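**Gray striped carpet, keep or rip out?**

**fernandleaf_88** wrote:

We moved into the back unit at the Pacheco building in April and I'm still going in circles about the floor. It's gray carpet with stripes, wall to wall, and the landlord says we can do what we like as long as we pay for it. The stripes make me a little dizzy when I'm sweeping my eyes across the room looking for a dropped screw (which happens a lot!). Quote for vinyl plank came in at $2745, installed. Should I just live with it?
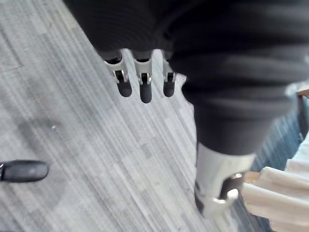
### Re: Gray striped carpet, keep or rip out?

**mopbucket** wrote:

Keep it! I had striped carpet in my old shop and it hid everything, crumbs, lint, coffee, you name it. For $2745 you could buy a really good vacuum and still have money for lunch every day till spring. Are yours tiles or one big roll? If they're tiles you can swap the bad ones out.

### Re: Gray striped carpet, keep or rip out?

**fernandleaf_88** wrote:

Tiles, I pried up a corner by the door. The landlord has a box of 20 spares in the basement, so that part's covered. My big gripe is lint and black fuzz, anything dark sheds and I'm forever going over it with a roller.
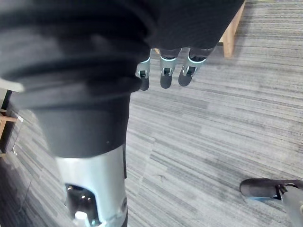

I tried the Firkine rubber broom somebody here swore by, and it pulls up a lot, but my shoulders are killing me after one room. It's 295 square feet, so not huge, but still.

### Re: Gray striped carpet, keep or rip out?

**oldhallway** wrote:

Gonna disagree with mopbucket. Carpet in a workroom is a pain, period. Small parts vanish in it and anything on casters drags. I'd take the plank and put down 2 decent mats where you stand the most.

### Re: Gray striped carpet, keep or rip out?

**mopbucket** wrote:

Plank is LOUD though. Drop one wrench and the whole hallway hears it. Go with the stripes in the short strokes, then across, and you won't need the broom every day.

### Re: Gray striped carpet, keep or rip out?

**fernandleaf_88** wrote:

Ok, keeping it through the winter. I'll ask for a second quote in the meantime, that first one seemed high to me.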